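From: Fikri Chong
To: cell-users list
Subject: Re: [cell-users] Gripper stops short of bin floor, then faults
August

> We have a bin picking cell with a KUKA arm and since last month
> it stops partway down into the bin and throws a collision fault.
> No contact that we can find. Happens more on the side of the bin
> nearest the arm. Payload data checked, twice. Has anyone had
> false collision trips that depend on where in the bin you pick?
> Raising the threshold makes it go away but I don't like doing that.

Don't raise the threshold. We did, and it cost us a gripper finger and most of a shift.

Our fault sounds close to yours. Same make of arm, one steel-gray bin on a wooden table, mixed objects, one pick at a time. The log showed 14 collision stops over 200 picks, and 11 of the 14 were in the near right corner. The other three were scattered. We spent a long time on the payload numbers too, and they were fine.

What we had wrong was the hose and cable routing. Every time the wrist turned past a certain angle on the way down, the loop pulled tight against the arm and the controller read the extra load as contact. It was right to stop. With the threshold up 80 percent it no longer stopped there, and on pick 2330 the gripper came down on the bin wall and kept pushing until someone hit the E-stop. Nobody had a hand in the bin. The finger was bent and the bin got one more scratch – it has plenty.

The hose on ours is the yellow one. It crosses the gray part of the arm, goes under the orange part and comes back over the top, with the black cables following nearly the same path. The gripper is down in the bin here, and you can see how much hardware has to travel together:

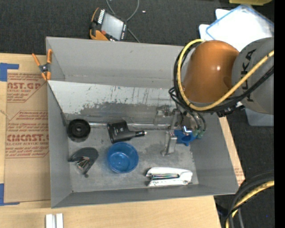
What we changed, in order

1. Put the threshold back to the old value before doing anything else.

2. Jogged the arm by hand at low speed to each corner of the bin, with the gripper open and nothing in the bin. At each corner we turned the wrist through its full range and watched the hose and not the gripper. The tight spot showed up in a few minutes.

3. Moved one hose clamp back toward the base to give the loop more slack. Too much slack is also bad. Our first try left a loop low enough to catch on the bin.

4. Limited the wrist angle in the pick planner. Most of our parts can be gripped from either side, so we lost very few picks.

5. Clamped the bin. It had been creeping on the table, so the wall was no longer where the planner thought it was. A spring clamp on the corner was what we had on hand. I want a proper stop screwed to the table, but that is still on the list.

No false trips since. I would check number 5 even if your hose turns out fine, because a bin that has moved will give you real collisions that look like false ones in the log.

Two questions back to you. Is your hose package the one that came with the arm, or was it added by the integrator? Ours was fitted by Cundetti and they had set it up for a shorter gripper. And does your fault come up at the same wrist angle each time? If it does, I would stop looking at payload.

I can send the jog routine if you want it. It is short and has our bin corners hard-coded, so change those before you run it.

Fikri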